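Unit 6: Reading the Snowpack Before a Winter Hike

Snow depth and snow water equivalent (SWE) are separate measurements. SWE is depth multiplied by density. A 37-inch pack at 19 percent density holds 7.03 inches of water.
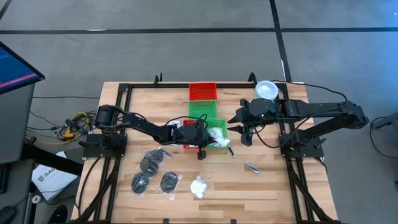
Density also affects travel. Light new snow gives little support to a boot, so snowshoes are used even on packed routes after a storm. Old, dense snow may carry a hiker in the morning and fail by noon.

Reading for Friday: Zanetti, section 6, on the Hurnard trail survey.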